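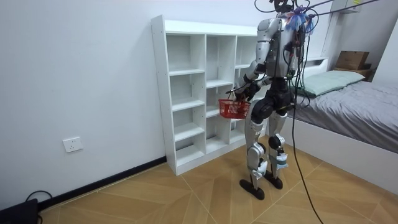
Figure 3. The robot at the cubby shelf with the red basket, as seen by the fixed room camera.

Home > Papers > Section 4 > Next section
Filed under: Robot Software / Mobile Manipulation
Print this page | E-mail this page

4. Keeping track of what the shelf holds

4.1 The shelf memory

In the previous section we described how Bukia turns a short request into a list of arm and leg motions. We would like to spend a little more time here on the part that took us longest to get right, and that is the shelf memory. A cubby shelf is a friendly thing for a planner, in that every item lives in a box with known walls, but it is an unfriendly thing for a camera. When the robot looks down from close up, the side panels hide a good deal of what is behind them, and plain white boards give the matching step very little to hold on to. Our first version, which treated each head camera view as a fresh start, would forget a piece of fruit as soon as a forearm passed in front of it.

Bukia now keeps one record per compartment. Each record stores a label, a rough position on the compartment floor, and a belief value that fades slowly while the compartment is hidden and is refreshed once it comes back into view. The corners of the panels are used to line up the stored grid with the live view, and we let this run at its own pace, separate from the arm controller, so that a slow match never holds up a motion.
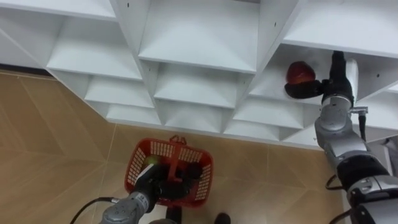 The basket is handled in much the same spirit, as one more compartment that happens to move. We first tried to model its handle and walls in full, and spent most of March on it, only to find that a simple open box with a generous margin gave the planner everything it needed. The two arms are planned together when their paths come within the margin, and separately at all other times – a small change that cut the planning load a great deal. The margin itself is set in Thevar, our tuning tool, and can be changed between trials without a restart.

4.2 Choosing a hand approach

For each target the planner draws 216 candidate wrist poses and throws away those that would bring the knuckles or the wrist housing through a panel. What is left is ranked by how far the thumb has to travel and by how much of the compartment stays visible to the head camera during the reach. We are rather fond of this second term. It costs little to compute, and it gently steers the arm toward paths that let the shelf memory go on doing its job.
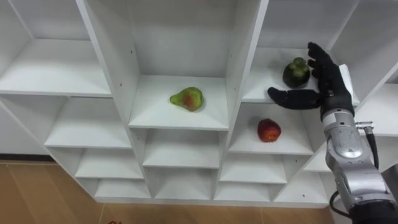 Round items and long ones call for different treatment, as readers who have worked with fruit will know well. For the former we accept any pose within the ranked set, while for the latter we ask that the fingers close across the narrow direction. If no pose passes within 900 milliseconds, the planner asks for a small step of the feet and tries again from the new stance.
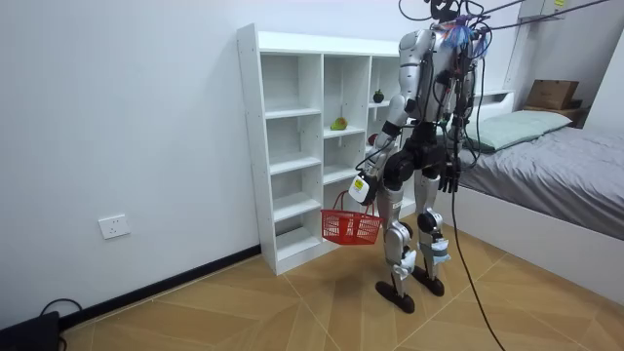

Figure 4. Room view with the basket held low in front of the shelf and fruit in the cubbies.

4.3 Logging

All trials were recorded with Jikik, which stores the room view, the head view and the compartment records on a shared clock. Of the runs kept for study, 167 had complete records from start to finish, and these are the ones we use in Section 6. The remainder were set aside for gaps in the joint data, mostly short ones, and we hope to recover them once the Climorar bridge can fill in missing samples.

Print this page | E-mail this page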